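Chores > Robots > Reader FAQ

We use cookies to remember your settings. Accept / Manage

Can a robot fold my laundry yet?
Sort of, and I love that I get to write "sort of"! A shirt is hard work for a machine -- it's floppy and never lands the same way twice.

What does the job look like up close?
One green cloth, one white table, two arms.

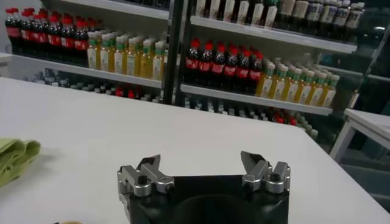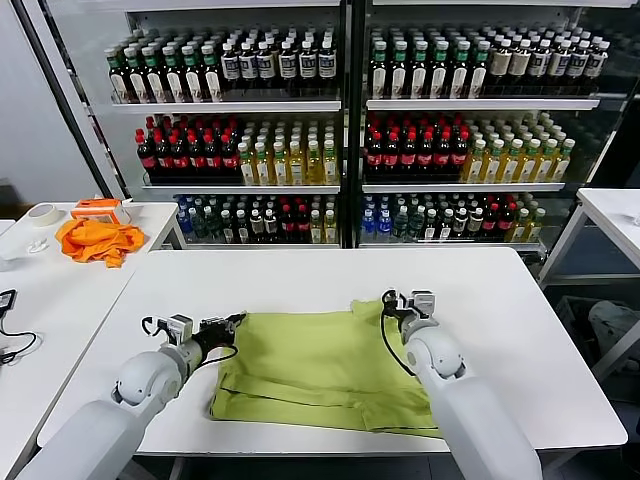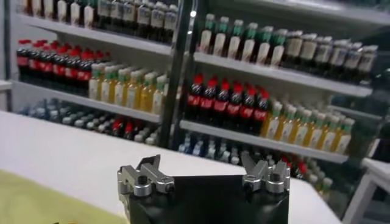 How good are they at it?
In November, Rogelio Tiongson at Huvamik sent me his numbers: 49 good folds out of 80 tries. I was thrilled. A good fold took him roughly 73 seconds, so keep your own two hands for now.

What about shop work?
Moving boxes is way ahead of folding. Stocking shelves is getting there, though mixed sizes still cause trouble.

Should I wait to buy one?
I'd wait. But go see a demo if you can, they're so much fun to watch!

Get new answers by email. Enter your address to subscribe.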